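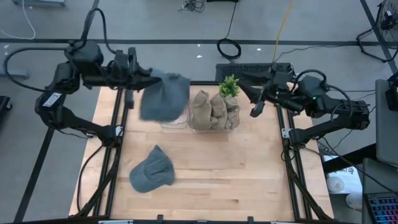

Chapter 2
Small Clothes and Where They Go

Hats, caps and socks are the first things to get lost in a home. In this chapter we learn to sort them by kind and put them in one open box. A knit hat can be folded one time. A cap keeps its shape better if nothing heavy lies on it. Socks are rolled in pairs.

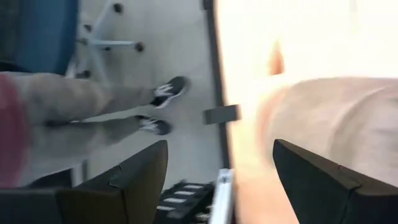
Should caps and socks share a box?

They can share it if the socks go in first and the cap stays on top.

Before you read on, empty one drawer at home. Give yourself 30 minutes.

Related chapters
Folding Knitwear, Hermine Sutter
Boxes and Labels, Alois Eder

We use cookies to remember your page. Accept | Settings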